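Small Theaters Should Pay Their Apprentices

26/11/2020
Print | E-mail
Shares: 28 | Comments: 3

Every January the small companies in our area post their apprentice calls, and every January most of them say the same thing: long hours, valuable experience, no pay. I did one of these seasons myself. I hung lights, ran lines with the leads and swept the lobby, and I paid my own rent to do it.

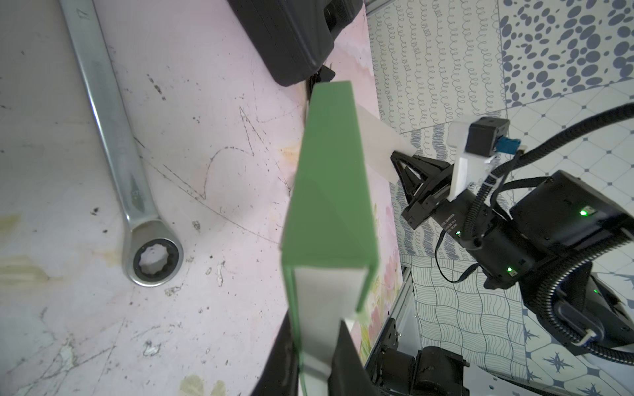

A green box held upright between two black gripper fingers.

The usual defense is that the money is not there. Sometimes that is true. The Drorkow Playhouse spent 3,000 dollars on a new lobby sign last year and offered its apprentices a parking pass. A stipend of 498 dollars a month would not make anybody rich, but it would cover groceries – and it would let people apply who now don't bother.

Those are the people I worry about. When the work is unpaid, the applicants are the ones whose parents can help. Directors then complain that every audition looks the same.
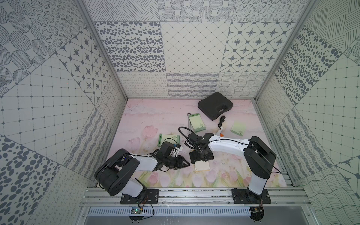

I would start with fewer places. Take two apprentices instead of six and pay both of them. Print the amount in the call, along with the hours and the days off. If a company can't fill its crew that way, it should do a smaller show. Plenty of good plays need four chairs and a lamp.

– Iddrisu Quaye

Print | E-mail

Comments (3)

stagedoor_left: Six of us shared one apartment my summer. Two are still in theater.

Kristýna Ševčík: I run a small company and we would have to cut the fall show to do this. Maybe we should, but audiences will notice.

M.T.: What about housing? In some towns a free room is worth more than the check.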